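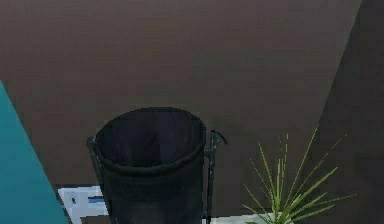

Brown wall, teal surface, black trash bin.

Election mail: keeping the kitchen counter clear

Between the mailers, door hangers and sample ballots, our kitchen counter disappears every other fall. Last cycle I kept a tally from July until the polls closed: 367 pieces for one household, 173 of them about a single county levy in Nerstead. These are the habits that stuck.

Sort standing up. Open the mail next to the recycling and don't carry it any further. Anything from the county elections office goes in a folder. Everything else gets one look.

Keep the ballot envelope whole. If you vote by mail, slit the outer envelope along the top with a table knife, well away from the fold. Put the return envelope and the ballot back inside until you sit down to fill it out.

Write the deadline on the fridge. Use a dry-erase marker on a strip of packing tape. It wipes off most of the time – test a corner first.

Fill out the ballot on a clean, dry table. Use black or blue ink, whichever your instructions call for, and no coffee nearby.

Recycle the glossy stuff with paper if your hauler takes it. Ours does. Peel off magnets and plastic windows first.

Yard signs: pull the wire stakes straight up after rain, when the ground is soft. The stakes hold up tomato plants fine. Corrugated plastic signs cut easily with a utility knife and make good drawer liners or a tray for muddy boots. I have lined 30 drawers and shelves that way, counting my sister's.

Comments (3)

Owino: Baby oil takes sticker glue off a car bumper. Leave it on a while, then wash with dish soap.

dultonero79: Check your town rules on signs. Ours have to be down within a week.

Cleveretti: Does the packing tape leave residue on stainless? My fridge is new.

Contact | Copyright, all rights reserved | Back to top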